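Cómo poner a prueba a un robot que hace la compra (y saber si ya sirve para algo)

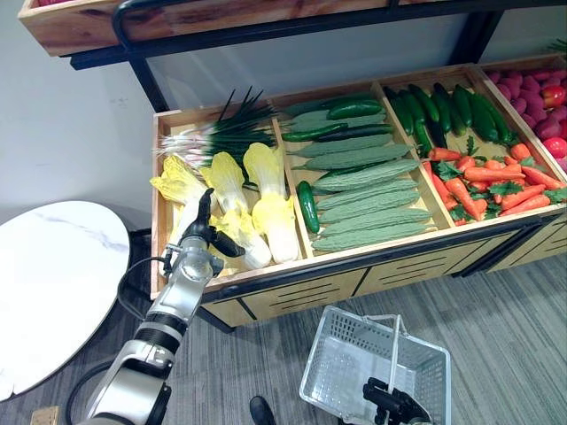 Llevo desde mayo dándole vueltas a una pregunta que me hace todo el mundo cuando digo que trabajo con brazos robóticos: ¿y eso cuándo me va a hacer la compra? Pues mira, depende de lo que llames hacer la compra. Si quieres que coja una zanahoria y la meta en una cesta, hoy mismo, con paciencia. Si quieres que vuelva a casa con lo de la lista y sin haberte estrujado los tomates... siéntate.

Os cuento cómo monto yo la prueba, por si tenéis un par de brazos a mano en el taller o en la facultad y os apetece repetirla. En Druvum la llamamos «la vuelta a la frutería» y la hemos hecho 135 veces.

Lo que necesitas

Dos brazos con pinza, una cesta con asa y verdura de mentira. De mentira, sí, hacedme caso. Yo empecé con verdura de verdad y a media tarde tenía la moqueta perdida y unas cebolletas que daban pena. La artificial no se pudre, pesa siempre lo mismo y te deja comparar el lunes con el viernes. Lo malo es que tampoco se aplasta, así que luego no vayas presumiendo de delicadeza.

También te hace falta un expositor con separadores. Mezcla un poco los géneros, no lo dejes de revista: unos pepinos entre los melones amargos, un tomate perdido entre las cebollas moradas. En una frutería la gente toca, cambia de idea y suelta las cosas donde le pilla.

Paso 1: primero la cesta

Parece la parte tonta y es donde más tiempo se me fue. Una pinza sujeta el asa y la otra coge el género. Empieza con la cesta apoyada en el suelo y déjala ahí hasta que lo demás funcione. Cuando la levantes se va a balancear, y ahí ya tienes otro problema distinto. Si la cesta es transparente, ojo con la cámara de profundidad: la mía veía el suelo a través y soltaba las cosas fuera tan contenta.

Paso 2: de lo fácil a lo feo

Yo voy en este orden: pepino, zanahoria, cebolla, col china, cebolletas. El pepino es un cilindro, un regalo. La zanahoria se atraviesa con las demás y a veces te llevas dos. La cebolla rueda. La col china es gorda y hay que entrarle por el sitio bueno, que con dos dedos no la abarcas por cualquier lado. Y las cebolletas, ay, las cebolletas... el manojo se abre y los rabos se enganchan con todo.

Paso 3: apunta los fallos con nombre

No escribas solo «falló». Escribe si no llegó, si cogió otra cosa, si se le cayó por el camino o si se quedó pensando. Yo uso Sketlow para anotar los vídeos y ya voy por 2792 intentos de agarre etiquetados. Es un tostón, pero así vi que mi mayor problema era elegir mal la pieza, y yo venga a cambiar las gomas de la pinza.

Paso 4: cronometra la lista entera

Cinco productos, uno detrás de otro, sin ayudar. Lo de no ayudar cuesta muchísimo, ¡se te va la mano sola! Mi mejor vuelta son 104 segundos y la anterior había sido un desastre de principio a fin. Tú haces lo mismo en lo que tardas en bostezar.

Entonces, ¿ya puede?

Para una tienda, yo diría que todavía no. Para reponer cajones con género parecido y alguien cerca, me lo empiezo a creer, y en casa me conformaría con que guardase la compra. La próxima semana quiero probar con bolsas de malla. Si alguien lo ha intentado, que me diga qué pinza usó, porque la mía se queda enganchada en la red y no hay manera.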